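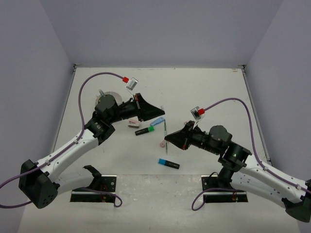
Dental sealant

A dental sealant is a thin protective coating applied to the biting surfaces of the back teeth, where narrow grooves known as fissures tend to trap food and bacteria. Sealants are most often placed on the permanent molars of children soon after these come through, though adults may also receive them.

Procedure

The tooth is cleaned, isolated from saliva and treated with a mild acid gel, which roughens the enamel. It is then rinsed and dried before the liquid resin is brushed into the grooves and set with a curing light. No drilling or injection is normally required.

Durability

A sealant may last several years -- longer where it is checked at routine visits and repaired when chipped. In a review of school records in Hadano, Zoia Kuzmenko and Kwaku Sarpong examined 506 children with sealed molars, of whom 109 needed a repair during the period studied.

See also

Fluoride varnish
Fissure
Tooth enamel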